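Sep 26, 2025

So the airing cupboard is done. I've been threatening to do it since we moved in and I finally ran out of other jobs to hide behind, and it took me most of two days, on and off, with a lot of tea and one proper sulk in the middle when I found the third fitted sheet that fits no bed in this house.

I should say what was in there, for anyone who thinks theirs is bad. Towels, obviously. Towels from my mum's, towels from Conall's old flat, the beach ones, the hair dye one. Odd socks in a pillowcase (I'll come back to the socks). Two duvets we don't use, a sleeping bag, a mattress protector still folded the way the shop folded it, and at the very back a carrier bag full of other carrier bags, which I think came with us from the last house without anybody opening it.

The first thing I did was pull the whole lot out onto the landing. I know some people go shelf by shelf. I've tried that and what happens to me is I get one lovely shelf and then shove everything I can't decide about onto the one below. With everything on the landing you can't get to the bathroom without climbing over it, and that does focus the mind.

## Towels

I went through them by feel. Shut your eyes and pick one up, and you know straight away whether you'd want to dry your face on it. The scratchy ones went in one heap, the good ones in another, and the ones I was only keeping because they'd been a present went on the stairs so I could walk past them a few times and get used to the idea.

The scratchy heap was bigger than the good heap. Some of it became cleaning cloths and the old bath sheets have gone to Éabha, whose dog swims in anything. I kept the plain grey hand towels, the ones with the paler edge, even though they're not the softest. They dry fast on the rail and they don't show everything, and I've got fond of them.

I used to fold towels in half and half again and stack them, and then every time somebody wanted the one at the bottom the stack went over. Now they're in thirds longways, then in half, then in half again, with the folded edge facing out. You can slide one out of the middle if you hold the rest down with your other hand. It looks a bit hotel, which made Conall laugh, but he has been doing it too.

## Socks and other narrow things

The pillowcase of odd socks had been going for years. My system was that if a sock came out of the wash alone it went in the pillowcase, and one day I'd tip it out and match them all up. I never tipped it out, of course. I just kept feeding it.

I tipped it out on the dining table, because you need a dark surface and decent light for this – do not try it on a cream bedspread in the evening, you'll pair black with navy and be annoyed all winter. Grey ones were the hardest. There are so many greys! I ended up laying each one out by holding the top in one hand and the toe in the other and giving it a gentle pull, so I could see the real length and how thin the heel had gone. Crumpled up, they all look like the same sock.

Matched pairs got laid on top of each other and rolled loosely from the toe. I don't turn the cuff over the ball any more. Peadar at work told me it wrecks the elastic and I poo-pooed it, then I looked at my cuffs, and well. Fair enough, Peadar.

Everything that was still single at the end went out. I allowed myself one exception and I'm not telling you which.

## The bags

Anything going to textile recycling I wanted bagged up on the spot, before I could start rescuing things. I'd bought a roll of 80 litre sacks for the duvets and they were far too big for socks and cloths, so I used up the smaller thin white ones from under the sink, the see-through sort. I quite like being able to see roughly what's in a bag. It saves opening it again later to check, and once I've opened it again I'm lost.

A few things I learned about bagging soft stuff, mostly by doing it wrong:

- Don't fill it to the top. Leave enough plastic to gather into a neck, or you'll be wrestling with it.
- Press the air out before you close it. Both hands, one each side, and lean in gently while the neck is still open. If you tie first and press after, the bag just bulges somewhere else and then it goes pop.
- Have your tape cut before you start. I lay a strip out on the table ready, because once I've got my hands round a bag I haven't a spare one for finding the end of the roll. Finding the end of the roll is a whole separate rage.
- Write on the tape, not the bag. Pen slides about on thin plastic and comes off on your sleeve.

And if you've got clear tape, fold a little tab at the end of the roll every single time. I say this as a woman who has scraped at a roll with a fingernail for so long that the kettle boiled and went cold.

The duvets I haven't sorted. They're in the big sacks on top of the wardrobe and I'm going to leave them there until November, and if we've not had anyone to stay by then I'll ask at the vet's whether they want them for bedding. The sleeping bag has gone in the car for when we break down, because Conall's car is the sort you plan around.

## What went back in

Top shelf is spare bedding, one set per bed and no more, each set tucked inside its own pillowcase so I'm not hunting for the matching bits. Middle shelf is bath towels. The lower one is hand towels and flannels, where short people can reach. The floor of the cupboard has nothing on it at all and I keep opening the door to have a look!

I put the carrier bags in a shoebox, folded flat. I did think about chucking the lot, but then the very next morning I needed one for muddy trainers, so they've earned their box for now.

The bit I'd do differently is the timing. I started after lunch, which meant the landing was still knee deep at bedtime and we both had to step over it with our toothbrushes. Start in the morning. Have the table cleared before you bring anything down to it, and do the socks while you've still got some patience, not last thing when you'd happily throw the lot over the hedge.

Oh, and I wiped the shelves down with warm soapy water and left the door open overnight before anything went back. They'd got that shut-in smell. There's a bit of lavender in there now in a muslin bag, and I can't say I notice it, but Éabha did when she came round for the bath sheets, so perhaps I've just stopped smelling my own house.
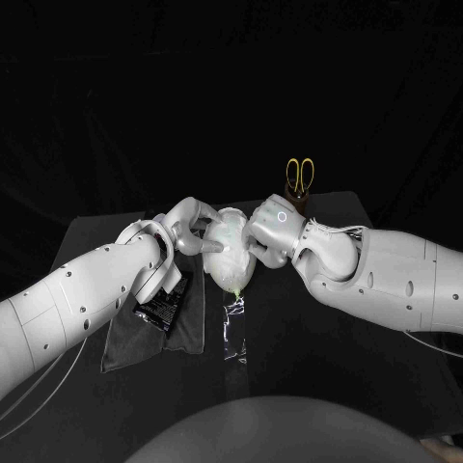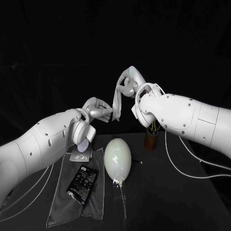 Can odd socks and worn-out towels go in the same recycling bag?

Mine do, so long as it's all clean and bone dry, but check what your own collection takes before you tie the bag. Some want pairs kept together and some won't have anything threadbare, and it's much easier to find that out while you can still get your hand in.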